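Kellier Striped Tablecloth, Salmon/Coral/White
Table linens > Tablecloths > Large tables
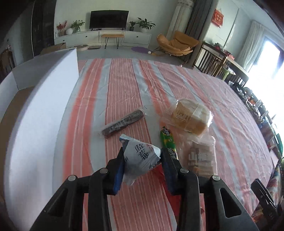 The Kellier is a flat-woven cloth for large tables in dining rooms, break rooms and shared kitchens. The pattern is a repeat of broad bands in salmon pink, coral and white, separated by thin pale blue-gray lines. It is meant for daily use under packaged food, snacks, bread and lunch items, where the cloth is shaken out often and washed often.

Specifications
Product name: Kellier
Collection: Cillumham
Pattern: broad stripe with thin dividing line
Colors: salmon pink, coral, white, pale blue-gray
Fabric: cotton and polyester blend, plain weave
Edge: double-turned hem, lockstitched
Corners: mitered
Shape: rectangular
Overhang: 11 inches on each long side when the cloth is matched to the table by our size chart
Backing: none
Sizes: 3 (medium, large, extra large)

Choosing a size
Measure the tabletop, not the legs or the apron. Add twice the overhang to the width and compare the result with the size chart. If the measurement falls between sizes, order the larger one. Tables with one side against a wall or panel need less overhang on that side; the cloth can be shifted toward the open side before anything is set on it.

Use
Lay the cloth with the hem facing down. Smooth from the center toward the ends. Light wrinkles from packaging will relax over roughly 5 hours on the table and can also be removed with a warm iron. The weave has a low-slip surface. Plastic bags, film wrappers and sealed packs can be set directly on the cloth. Place a trivet under cookware and a tray under anything that drips.

Do not cut the cloth to length. The hem will not hold once it is opened.

Care
Machine wash cold with like colors. Wash separately the first time.
Tumble dry low or line dry.
Iron warm on the reverse side.
Do not bleach. Bleach will yellow the white bands.
Treat grease and berry stains before washing, working from the outside of the spot inward.

Shrinkage
Up to 3 percent in length after the first wash. The size chart allows for this.

Related items
Kettle napkins, coral
Clatel table pad, cut to order, for use under the Kellier on hard or glossy tabletops

Shipping and returns
Ships folded in a paper sleeve. Unwashed cloths may be returned in the original sleeve. Table pads cut to order are not returnable.

Page updated July 21, 2021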